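Water Softener FAQ – Karier Series Cabinet Units

Applies to the Karier single-tank cabinet softeners supplied by Plaltier. Installers should work from the installation sheet packed with the unit. Questions on units with a Ross bypass valve are grouped near the end.

How does the softener work?
Hard water carries dissolved calcium and magnesium. Inside the tank is a bed of resin beads charged with sodium. As water passes through the bed, the beads take up calcium and magnesium and release sodium. When the bed is used up, the unit flushes it with brine from the salt cabinet and sends the waste water to the drain. This is called regeneration.

What hardness setting should I use?
Use the figure from a test of your own water, in grains per gallon. If your report gives milligrams per liter as calcium carbonate, divide by 17.1. Add 4 to the setting for each milligram per liter of dissolved iron. Do not use a town average if you are on a private well.

How often will it regenerate?
The valve meters the water used and regenerates when the remaining capacity drops below the reserve. With the factory setting, a household on moderately hard water gets around 2,000 gallons between cycles. The large cabinet gets 3,000 under the same conditions. Higher hardness shortens the interval in direct proportion.
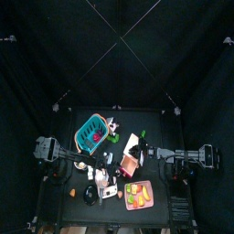 Can I change the time of regeneration?
Yes. The default is 2 a.m. Hold the clock button until the display flashes, step through to REGEN TIME, and set the hour. The valve opens an internal bypass during the cycle, so any water drawn in that period is hard. Choose an hour when the house uses little or no water. If you have two units on the same drain line, set them at least two hours apart.

What salt should I use?
Evaporated salt pellets or solar crystals. Rock salt leaves insoluble matter in the cabinet and can block the brine pickup. Block salt does not fit. Potassium chloride may be used, but the salt dose must be raised by 12 percent in the settings menu.

How full should the cabinet be?
Keep the salt above the water line and below the top of the brine well. In a damp basement, fill it only halfway. A full cabinet in humid air tends to form a bridge.

What is a salt bridge?
A hard crust across the cabinet with a space under it. The salt level looks normal and never drops, and the water turns hard. Push a broom handle straight down through the salt, away from the brine well. If it meets a crust, break it up with gentle pressure. Do not strike the cabinet walls.

There is water in the cabinet. Is this a fault?
No. Several inches of water at the bottom is normal. If the water is above the salt in a cabinet that is more than half full, check the following in order: drain line for kinks, injector screen for grit, float for free movement. The float should travel its full height without catching.

Does the Zilludance cleaner harm the resin?
No, at the stated dose. Zilludance is an acid-based powder for iron fouling. Pour one measure into the brine well and start a manual regeneration. Wells with iron below 0.3 mg/L do not need it. Never combine it with bleach or any chlorine product, and rinse the well with clean water before sanitizing.

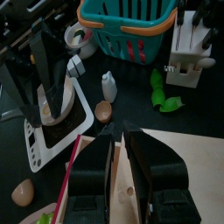

Is softened water safe to drink?
For most people, yes. The sodium added depends on the hardness removed. Anyone on a low-sodium diet should ask a doctor, or run an unsoftened line to the kitchen cold tap. Outdoor taps are normally left unsoftened as well – the sodium does nothing for plants and the salt is wasted.

The water feels slippery. Is soap being left behind?
No. Soap forms less scum in soft water and the skin feels different. Cut the amount of detergent and shampoo by half and adjust from there.

How do I put a Ross valve in bypass?
Turn both handles so the arrows point toward each other. Some early valves have a single push rod instead; push it fully in. Bypass the unit before any work on the head, then start a manual regeneration for a few seconds to release the pressure.

My Ross valve drips from the stem.
Tighten the stem nut a quarter turn. If the drip goes on, replace the O-ring. Use silicone grease only. Petroleum grease swells the seals.

The display shows E9.
The motor did not find its home position within 9 minutes. Unplug the transformer, wait one minute, plug it back in. If the code returns, the position switch or the motor needs replacing.

What happens in a power failure?
The clock holds its time for up to two days. Settings are stored permanently. If power is lost during regeneration, the valve stays where it stopped and may run to drain. Put the unit in bypass until power returns.

How do I get a resin bed tested?
Send a cupful of resin in a sealed bag, kept moist, with the serial number and your water report. Mark it for Lise Morin, Technical Service, Plaltier. Samples received in late December are tested in January. Do not send the whole tank.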